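Teaching the arms to put a marker in a cup — our club's first proper task

If you've just joined, start with this one. Clear the table first, then set out one marker and the cup near the far edge. Leave loads of space around the marker for your first go!
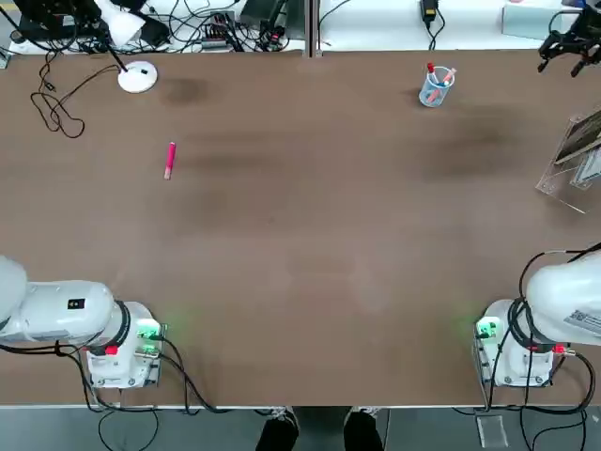

Next, open Mivent and run the slow profile. I keep speed at 90 and wouldn't touch it until you've had a few clean runs. Save your home pose too (I forgot mine in August and lost a whole evening).

Now drive above the marker, come straight down and close gently.
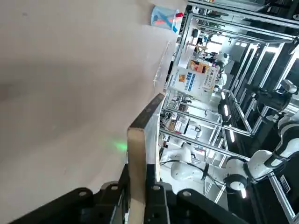 Lift before you move sideways — always! Then save the run in the Nigam folder with your initials. We want 13 runs each. 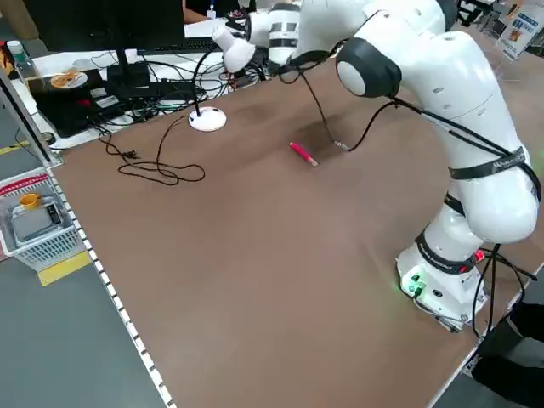

Photo: Cuvano Robotics Club

For the drop, line up over the rim and open up slowly. Turn the wrist a little if the cup's getting crowded. 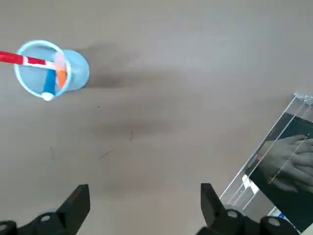 Trusness wrote in to say that starting with the cup closer made the drop way easier to learn, and I'd go along with that.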